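Friday. On the tabletop station from 7.40. Target for the week was 2,472 picks and we closed at 2,125, so the shortfall carries over. Most of the loss was Wednesday, when the grip log stopped writing after lunch and everything from then until the restart had to be thrown away. Hwa-young Choo has put it in the fault sheet under Skallton, which is the logging side, although I think the fault is in the cable.

Soft goods all day. The old returns bench at Flurnley had 13 people on it when I started, sorting by hand into four bins. Since Multulgate came in there are two of us per shift on what the rota still calls sorting, and the rest have gone to packing, to the van side, or out. My own job title has not changed. The work is now to pick things up with the hand gripper, slowly and the same way each time, so that the arm downstairs can be set from it. I used to clear a crate without thinking about it. Now I think about where the pads close.

Notes on grip, for Monday. Hard items are settled and need no more passes. Plush is the poor one. Closing force that holds a fluffy loop also flattens it, and the release point drifts if the pile catches on the pad. I tried closing across both sides of the loop at once and then on one side only. Across both is better. Satin is worse than plush and I have left it for last again.

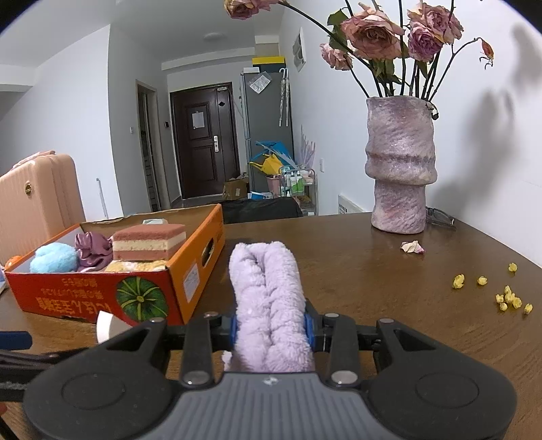
Na-rae Shim thinks we are being paid to write ourselves off the rota, and told me so at the kettle. Her view is that once soft goods are settled there will be one person per shift, with a screen, and that the hourly rate will go by the screen and not by the hands. I said the arm still sends every fourth soft item back up. She said it was every second one in October.

She is right about the figures. I checked them afterwards.

Young-sook Nam came up at 2 to ask for the grip notes as a proper sheet, with force settings in one column and remarks in another. I asked whether it counts as training work, which has its own rate, or as sorting, which has the old one. She did not know and will ask Chang-ho Yang. I have asked the same thing before and it went to the same place.

Wrist sore on the outside — trigger hand again. Swapped to the left for the last hour. The picks were slower but the log accepted them all.

To do: new cable, satin, sheet for Young-sook, ask about the rate in writing this time.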